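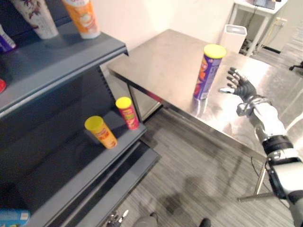

Zedel support wrote back that the play-by-play import was dropping every drive that crossed a quarter break, and asked whether our stat sheets come out of Kollberg or get typed in by hand. Great question, and it cracked this thing open!

They come out of Kollberg. I pulled the season file again (2,075 plays) and compared it to what the Mesen stats page was showing. Third-down numbers were way off for the defense. We had them giving up 38 percent, and the game sheets add up to a good deal less -- so our guys were even better than the site said, which made my night.

Tried so far:

Re-import with the quarter field blank. Drives come back, clock times vanish.

Re-import one game at a time. Same drop, same spots.

Switched the Tapia plug-in off and ran it again. No change, so I turned it back on.

Edited the end-of-quarter row by hand in the opener so it carries the same drive number as the play before it. That worked!! Full drive, right yardage, right down and distance.

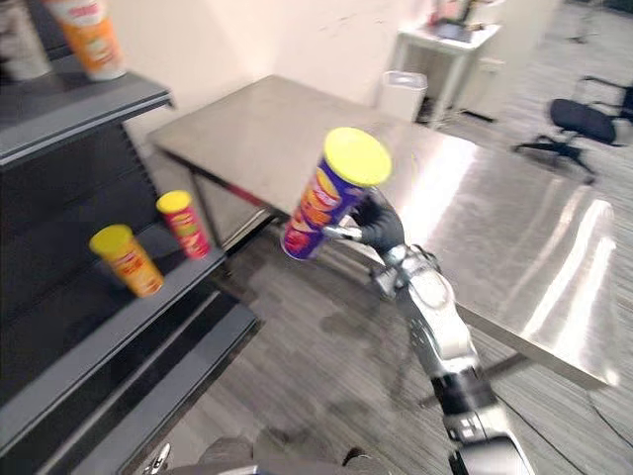 So I did the same for the next 2 games and both came in clean. The catch is overtime. Kollberg starts the drive numbers over at 1 there, and the import glues those plays onto the opening drive of the game. We had 3 overtime games, and one of them now shows a first possession of almost an hour.

Status 1/13/22: still open, but so much closer. Could Zedel add a check for the overtime flag? I'm glad to test a build on the whole season. It would be wonderful to have this settled before the spring game file shows up in May.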